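3.2 Setting Up and Looking After the Cell

We would like to spend a little time on how the Rastden cell is put together and kept running, because in our experience this is the part of a paper that other groups write to us about, and it is usually the part that got trimmed for space. The cell has two arms that face each other across a white table, and they share one steel tray in the middle. Yellow bins stand on either side of the tray, two to an arm, and they hold small electrical parts with their leads already attached. The job is a sorting job: wire harnesses and little components go from bin to tray, or from tray to bin, and the arms take turns or work together depending on the task card.

We started out, back in May, with the bins simply set down by eye. That was a mistake (a friendly one, but it cost us a good deal of patience), and we now write the bin label by hand on the rim and line everything up against the table seam before the first run of the morning. The seam between the two table panels makes a very handy reference line, and it doesn't wear off the way our tape did!

The tray took more thought than we had planned for. A polished surface throws light back at the wrist cameras, and during early calibration the Sellell vision package would now and then settle on a reflection and report it quite cheerfully as an edge. We went through 362 calibration views by hand and threw out 200 of them. After that we lowered the exposure on both wrist cameras, wrote the new values into the startup file, and made the check part of the daily routine. A brushed tray would surely be easier, but the harness line at Cabrera uses polished ones and we wanted to stay close to what the people there work with.

Fingers are the other thing that needs regular care. Thin insulated wire is slippery, and a pair of fingers that closes nicely on a connector housing may still let a single lead slide. We wipe the finger faces before each session, close them on a test lead, and tug gently. If the lead moves, we reset the closing position and try again. Figure 4 shows the cell with the two arms over the table, along with two wrist-camera views.
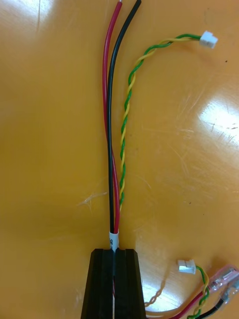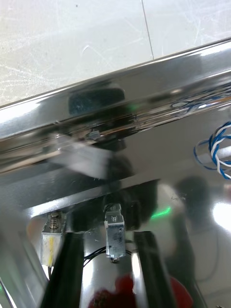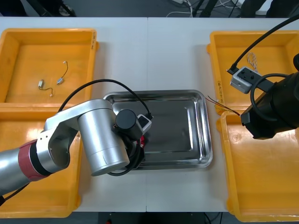
Figure 4. Views from the Rastden cell: two from wrist cameras, the last from the fixed camera.

Cables deserve a paragraph of their own. Each wrist camera has its own lead, and those leads have to follow the arm through every pose without pulling at the plug. We leave a generous loop, and we move each arm slowly through its full reach after any change to the mount, watching the loop the whole way. In the first round of 695 runs, most of the stops that needed a person came from a plug working itself partway out. We then added a strain clip from Trisell and shortened the slack a little, and in the next round of 768 runs the plugs gave us far less trouble, though we did have to replace one lead whose jacket had worn through near the elbow.

The evening routine is short. Both arms go to their parked pose, the tray is wiped with a dry cloth, the parts go back to their bins, and whoever is on duty writes down anything odd in the log, even if it seemed too small to bother with. Several of the fixes described in Section 3.3 began as a line or two in that log.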